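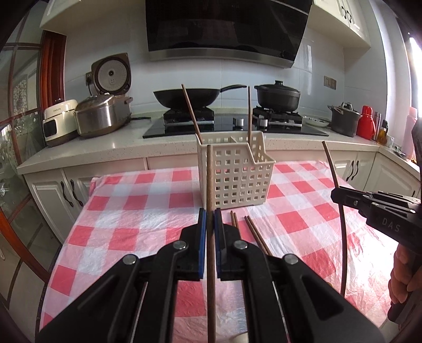

Speaker notes: Shared Meals in Residential Programs
Trullumari Hall, main session
April 29, 2023
Speaker: Roksolana Kovalchuk, Office of Residential Programs

Opening (slide 1)

Good morning. On behalf of the Office of Residential Programs, thank you for attending. My remarks concern the evening meal in our four houses and the policy change that took effect last October. The written report is at the back of the room. I will keep to the main points and leave time for questions.

[Wait for the doors to close.]

Background (slides 2 and 3)

Until last fall, each house set its own dinner arrangements. Uken House and Sumero House served a cooked meal every evening. Adugna House served on weeknights only. Trullumari House gave residents a food allowance and the use of a kitchen. These differences had grown up over many years and were not the result of any decision by this office.

In the annual survey, residents of Trullumari House reported that they knew fewer of their neighbors by name than residents elsewhere. The house is also the newest and has the highest turnover, and we were careful not to blame the kitchen for everything. Even so, the director asked us to try a common standard.

The standard (slide 4)

Every house now holds one shared dinner each weeknight, at a fixed hour, at tables of no more than 12. Attendance is voluntary. Staff on duty eat with residents and do not sit together. Telephones are permitted. We discussed a ban at length and decided against it, as several residents have family in distant time zones and dinner is when they call.

Each house chooses its own menu and its own style of service. Uken prefers large dishes passed by hand. Sumero has kept its counter line. I would ask colleagues not to read the standard as a request for uniform food.

[Slide 5, the seating plan. The labels for the east and west doors are reversed on the printed copy. Mention this.]

Costs (slide 6)

Each house received a one-time grant of $1000 for tableware and table coverings. A further $100 per month is available for special meals, to be requested by the residents themselves. Zakhar Hordiienko in Accounts handles these requests. Please send him the short form and attach receipts as a single file.

The allowance at Trullumari House was reduced when the dinners began. Residents objected, and Melur Rondonuwu presented their case to this office in writing. We restored part of the amount. The matter of weekend meals remains open.

Early observations (slide 7)

Attendance was uneven in the first weeks and is now steady in three houses. Adugna remains low. Svyatoslav Sirko, the house manager there, believes the hour is too early for residents who work late shifts, and a later sitting will be tried.

Noise was the most frequent complaint. Felt pads on the chair legs helped at Sumero. The dining room at Uken has a hard floor and a high ceiling, and we have asked for an estimate on wall panels.

Dietary needs require more work. The present card system depends on residents filling in a new card each term, and many do not.

[If time is short, skip slide 8.]

Next steps (slides 8 and 9)

Rostyslav Zinchenko will visit each house before the summer break and meet with kitchen staff and residents separately. House managers should send him two possible times. A revised draft of the standard will follow his visits, with a comment period for all staff.

Questions. Refer any on staff overtime to the personnel office.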